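Stulau Memorial Register

The Stulau Memorial Register is a collection of death notices, funeral cards and family statements kept in the town of Stulau. It covers residents of Stulau and the neighboring villages of Bullar and Uçar.
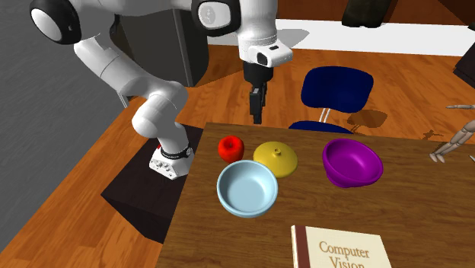 Background

The register began as a scrapbook of notices cut from the local weekly paper. When the paper closed its Stulau office, the town library took over the scrapbooks and asked families to send in notices directly. Bullar was included from the start. Uçar was added later, after its parish stopped printing its own funeral cards.

Contents

An entry normally gives the full name, the dates and places of birth and death, the names of parents and spouses, and the place of burial. Many entries also mention schooling, military service and work. Maiden names are written in parentheses. Surviving relatives are listed in order of age, with towns of residence if the family supplies them.

Entries are limited to 600 words. Older notices were much shorter, often 2 or 3 lines, and some give only a surname and a burial plot. The library does not rewrite them, but known mistakes are marked with a note in the margin.

Access

The bound volumes can be read at the library without an appointment. A typed index by surname was opened to the public on 8 Jun 2019. A second copy of the index is held in Bistport, where many former Stulau families settled. Copies of single entries can be requested by mail.

Annual reading

Each October, the names added during the past year are read aloud in the library hall. The reading follows the order of the register and is open to anyone.

See also

Burial records of Bullar
Funeral cards
Uçar parish cemetery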